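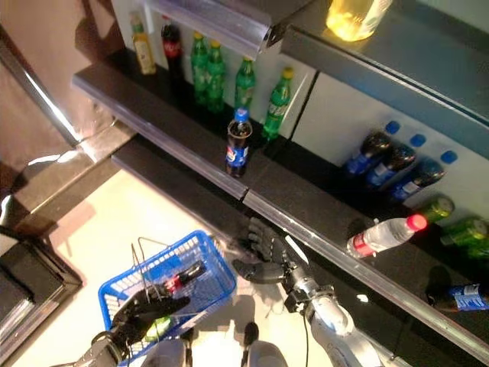 5 January 2024

Water was off again when I got up. The notice on the door said two hours and it was closer to lunchtime before the tap in the kitchen did more than cough. They are replacing the main under the Etby road, a job that started in October and was meant to be done before the holidays. I had filled the kettle and one saucepan last night, so there was coffee, and enough left over to wash my face. By ten I was tired of waiting and thinking about the shop, a blue basket in my hand and green bottles of soda on the shelf, when all I wanted was plain water. I don't even like soda much. I would have drunk it.

Walked down to Woltstead instead of taking the bus. Hard frost, no wind. The trench now runs past the church gate and they have laid boards across it for people going to the bakery. Bought 2 loaves and a bag of onions. The library was open, so I went in and warmed up, and read the notice about the reservoir. It says the old pipe loses 1000 gallons a day between the pumping station and Eide. I would like to know how they measure that.

Home by one. Water back, brown at first, then cloudy, then fine. Ran the bath tap until it cleared and did two days of dishes. The meter in the hall reads 2086, which I have written on the calendar so I can check it against the bill — last quarter's was too high and I had nothing to argue with.

Spent the afternoon on the Fladik heater. It clicks on and then goes out after a minute. Took the front off, vacuumed the dust, put it back. It still clicks. I will call the repair shop tomorrow if it is no better.

Onion soup for supper. Two bowls. Filled the kettle and both saucepans before bed.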